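Notebook, Nallwood workshop, finishing bench
March, started 8:15 a.m.

Carrying on with the oil finish trials for the Bataineh order. Sadia Magsi asked for one page with everything on it so she can pick this up while I'm at the Harkby site, so some of this repeats the last entry.

Samples are offcuts of white oak and ash from the same boards as the shelving. All planed, then sanded by hand to 180, half of them taken on to 220 and the remaining half on to 400. Wiped with mineral spirits and left overnight on the rack by the window. Labels are in pencil on the back edge. The marker bled last time and I lost two of the ash pieces that way.

Oil is the Skivent blend, the batch in the dented can. I stirred it for a good while before pouring and there was still a skin on the inside of the lid, so I strained it through a paint filter. Ghazala Dhanial thinks the skin is just from the lid not being hammered down. She may be right. I've moved what's left into a smaller jar with less air over it and dated the jar.

First coat went on at 9. Flooded it with a rag, waited 20 minutes, wiped off with the grain. The oak took it evenly. The ash drank it along the open grain and stayed shiny between, and I had to go back and wipe those again. The pieces sanded to 400 took noticeably less oil than the 220 pieces and came out a shade lighter. On oak I can live with that. On ash the 400 looks thin and a bit gray, and I don't want to use it for the doors.

Shop temperature was low when I came in, with the heater only just on. Left the samples flat on nails over the drip board. Checked before lunch: oak dry to the touch, ash still tacky near the ends. End grain is going to be a problem on the shelves too. Next set I'll sand the ends one grit finer than the faces and wipe them first. Might try a thinned coat there and nothing else.

Second coat will wait 16 hours. The last round I rushed it and got the soft patches that showed up as rings when we set a mug down. Sadia still has that board if anyone wants to look at it. She keeps it under the vise.

Water test on last week's boards, over two days of cure more than the earlier ones. Put a wet cloth on each for an hour, then dried it off. Oak with 2 coats: slight raised grain, no mark once it had dried. Oak with one coat: pale patch that had not gone by the time I left the bench. Ash with 2 coats: faint ring, goes away if rubbed with a bit more oil. I'd say three coats for anything horizontal and leave the uprights at 2. Need to check what that does to the price before telling Bataineh.

Rags are in the water bucket outside the back door with the lid on. Please don't put them in the regular trash, even if they feel dry. The bucket needs emptying before the end of the month.

Other things. The card scrapers need turning again, the small one has a burr on one side only. We're nearly out of 220 and the sheets from the new supplier clog faster than the old ones, so order the old ones. Ghazala wants to try a wax topcoat on one oak piece and I've set one aside for her, marked W. She should wait until the second coat has cured before putting wax over it, and write down how long she buffed it.

For Sadia, while I'm away: second coat on all the pieces except W1 and W2, which stay at one coat for comparison. Same rag method, same wait. If the ash is still tacky in the morning, leave it alone and note it here. Turn the pieces over after wiping so the backs get some air, and keep the oak and the ash on separate boards.

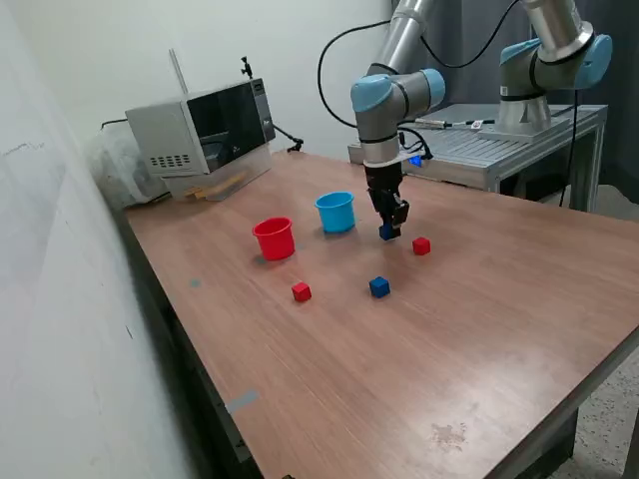 Color match against the client's sample still to do. That has to be by the window, before the sun gets around to the yard side.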